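What Goes in the Bin: Sorting Plastic Drink Bottles in Ummont Hall
Student project report, Introduction to Waste and Materials
Group members: Ratree Hemmin, Priit Lūse, Thanakorn Wattanapong
Project advisor: Kolbrún Þrastardóttir
Submitted 18 Aug 2018

1. Background

Ummont Hall has a kitchen on every floor and one shared recycling room on the ground level. The building staff told us that the plastics bin fills up before the others and often has to be emptied early. We wanted to find out what state the drink bottles are in when people throw them away, and whether a change in how they are thrown away would make the bin last longer.

Our first plan was to cover all plastics. Kolbrún Þrastardóttir advised us to limit the project to clear water bottles, as food tubs and film would have needed a separate method. We took her advice after the first session, so the notes from that session are only partly used here.

2. Method

We collected bottles from the recycling room over 20 days. Each evening one of us took out the clear water bottles, wore gloves, and laid them on the sorting table. For each bottle we wrote down four things: whether it was crushed or still full shape, whether the cap was on, whether the label was on, and whether there was liquid inside.

A bottle was recorded as crushed if the walls had folded in enough that it no longer stood up by itself. Priit suggested this rule after we disagreed over bottles that were only dented. It is a rough rule, but two people checking the same bottle nearly always gave the same answer.

Liquid was harder. A few drops cling to the inside of almost every bottle, so we recorded liquid only if it ran to one end when the bottle was tipped. Bottles with anything other than water in them were put aside and left out of the results.
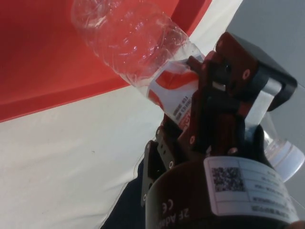

Labels turned out to need their own column with three choices instead of two: on, off, and partly torn. Many labels are a printed sleeve that goes all the way around the bottle, and they stay in place even when the plastic under them is badly creased. Torn labels mostly came from bottles where someone had started to peel and stopped.

To measure space, we filled a 60 liter bin twice, once with full-shape bottles and once with crushed ones, and compared how many fit. We did this three times and used the middle result.

3. Results

We recorded 1000 bottles in total. Most were full shape. Crushed bottles made up 25 percent, and the share did not change much between weekdays and weekends.

Crushed bottles with the cap on kept their flat shape. Crushed bottles without a cap slowly took in air and opened up again, some of them by the next morning. This affected the bin test more than we expected — in our first try we used bottles without caps, and the bin was overfull by the time we had finished writing down the numbers. We repeated the test with caps on.

In the repeated test the bin held more than twice as many crushed bottles as full-shape ones. Long folds along the body made a flatter bottle than twisting did. Twisted bottles were short but thick in the middle and left gaps around them.

Loose caps collected at the bottom of the bin and were easy to miss when it was emptied. Norbert Vaněk, who runs the recycling room, asked us to mention this, as he has to pick them off the floor by hand.

4. Problems

The count covers one building only. We also put up a small notice about the project in the first week, and some residents may have started crushing their bottles after reading it. We took it down but could not correct for it.

Two pages of Thanakorn's notes got wet and had to be copied again. Three entries could not be read and were dropped before we made the total.

5. Suggestions

We suggest a sign above the plastics bin with three short steps: empty the bottle, press it flat, put the cap back on. The label can stay. Before the sign is printed, the hall should check with the collection company that it accepts bottles with caps on.

A second group could repeat the count in October, when the hall is full again, and use the same recording sheet. Blank copies are in the folder next to the sorting table.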